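Hetetti Hand Controller and Recording Kit

Part no. 3014
By Fisteck

Overview

The Hetetti is a handheld controller for teleoperating a robot arm and recording what the operator does. Hold the grip, squeeze the enable switch, and the arm follows your hand. Let go and it stops. The trigger under the index finger opens and closes the gripper in proportion to how far you pull it.

The same controller works with a real arm or with an arm in simulation. Recordings from both use one file format, so a lab can collect demonstrations in a simulated room first and add real ones later without changing its training code.

What's in the box

Hetetti hand controller, right or left hand (choose when ordering)
2 tracking base stations with wall brackets
Footswitch for start, save and discard
USB-C cable, 3 m
Charging stand
License key for Vosent recording software, one seat

A computer, robot arm and gripper are not included.

Driving the arm

Motion is relative. When you squeeze the enable switch, the current position of your hand is matched to the current position of the gripper, and everything after that is an offset. If you run out of reach, release, move your hand back to a comfortable place and squeeze again. Most operators get used to this within a session.

Scale is set in Vosent. At 1:1 the gripper moves as far as your hand does. At 4:1 your hand moves four times as far as the gripper, and that is the setting we suggest for the last part of an approach. You can put two scales on the thumb button and switch between them while the arm is stopped. Rotation always stays at 1:1.

There is also a wrist lock. With it on, the gripper keeps its orientation and only translates. Use it for straight-down approaches to cups, bowls and other open shapes where a small tilt would put a finger against the rim.
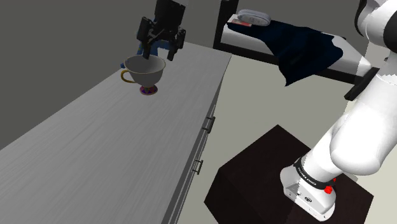 Small items on furniture are a good place to start with new operators. They need a careful approach but the arm path is short, and a failed attempt in simulation costs nothing except the reset. Dishes with thin handles are harder than they look. Decide before the session whether the handle or the bowl is the intended grasp, write it in the task note, and have everyone follow it. Mixed grasps in a small set of demonstrations tend to produce a policy that hesitates between them.

Recording

Press the footswitch once to start an episode and once more to save it. Hold it down to discard. Vosent stores joint positions, gripper opening, controller pose, enable state and every connected camera view on a single clock. Periods when the enable switch is released are kept in the file but flagged, and you can strip them out on export.

In simulation, the full scene state is saved with each episode. That means an episode can be replayed later with different lighting, textures or camera positions, and you do not have to drive it again. It also means you can return to any point in an episode, take over from there, and save the result as a new branch. Correction data collected this way is labeled as such in the file.

Scene resets are automatic in simulation. Object positions can be randomized within an area you draw on the surface. Keep the area inside the reach of the arm and check the corners by hand. If an object starts too near a wall, the gripper or wrist may contact the wall before the fingers get to it.

Hand guiding

If your arm has a free-drive mode, you can also move it by hand and record with the footswitch. The Hetetti controller can stay in its stand during this. Vosent records the joint path and lets you replay it at a chosen speed. Hand guiding is not available for simulated arms.

Specifications

Update rate: 250 Hz
Wireless range: 8 m, clear line of sight to at least one base station
Battery: 6 hours of continuous use
Charge time: 2 hours
Weight: 210 g
Trigger: analog, 12-bit
Haptic feedback: vibration, 19 levels, driven by gripper force or simulated contact
Operating temperature: 5 to 40 °C
Software: Linux and Windows

Compatibility

Vosent ships with drivers for common six- and seven-axis arms. Two-finger parallel grippers work without extra setup. Multi-finger hands need the Ranasinghe mapping module, sold separately. Send us your arm and gripper model before ordering if you are not sure.

Safety

The enable switch on the controller is not an emergency stop and must not be used as one. Keep the arm's own stop within reach of the operator at all times. Set the workspace limits in Vosent before the first session with any real arm, and test them at low speed.

From a user

"We had been driving our simulated arm with a keyboard. Our operators could do it but the paths were all straight lines and pauses. With the Hetetti the motion looks like somebody reaching for something. The one thing I would change is the footswitch cable, it should be longer." Lutfa Seneviratne, robot learning lab

A longer footswitch cable (5 m) will be available as an accessory in April.

Ordering

The kit ships within two weeks of payment. Additional Vosent seats and replacement base stations can be added to the same order. Education pricing needs a purchase order from the school. The warranty covers the controller and base stations for two years. The battery is covered for one year and can be replaced by the user with a small Phillips screwdriver.

Page updated February 7, 2024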